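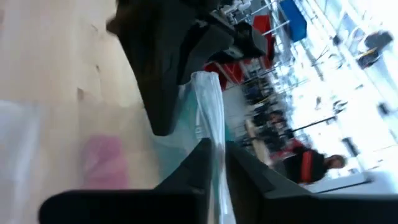 Figure 3. View from the wrist camera with the gripper fingers at the lower border and the translucent bag between and beyond them. The camera is rolled by close to a quarter turn relative to the room.

4.2 Wrist camera and bag handling

The arm was assembled in the shared workshop at Grundcombe from a secondhand Kevum joint set and a gripper cut to our own drawings. The camera bracket is the second version. The first, printed in August, flexed under load and was replaced with a folded steel part made by Unai Escobar. The new bracket holds the lens close to the fingers, so both remain in view at all times and their edges can be used as a fixed reference.

Thin plastic bags were the hardest class of object in the set. A bag of this type has no stable outline, and the highlights along its folds move with every small change in viewpoint. In Figure 3 the pale blue film meets the underside of a large black fabric item, and the two materials place opposite demands on exposure. A setting that keeps detail in the black folds drives the windows on the far side to near white. We fixed the exposure by hand and accepted the loss in the background — nothing beyond the work area is used by the grasp planner.

Background content was a second source of error. People and furniture past the work area produced false candidates when the planner ran on the full image. We therefore masked everything outside a region tied to the finger edges. The mask is static and was drawn once per bracket version.

Image roll was left uncorrected. The Brirska controller reads commands in the wrist frame, and rotating each image before inference added a processing step without improving the grasp estimate. Human reviewers worked from rotated copies, which were not used in training.

The final collection, closed on 5 September 2019, holds 300 grasp attempts, of which 78 involve translucent film. Attempts were limited to 35 seconds each. Labels were entered in the Breathnach annotation tool by 2 reviewers, and disagreements were settled by replaying the full attempt. Finger force was not recorded — the load cell described in Section 3 had not yet been fitted.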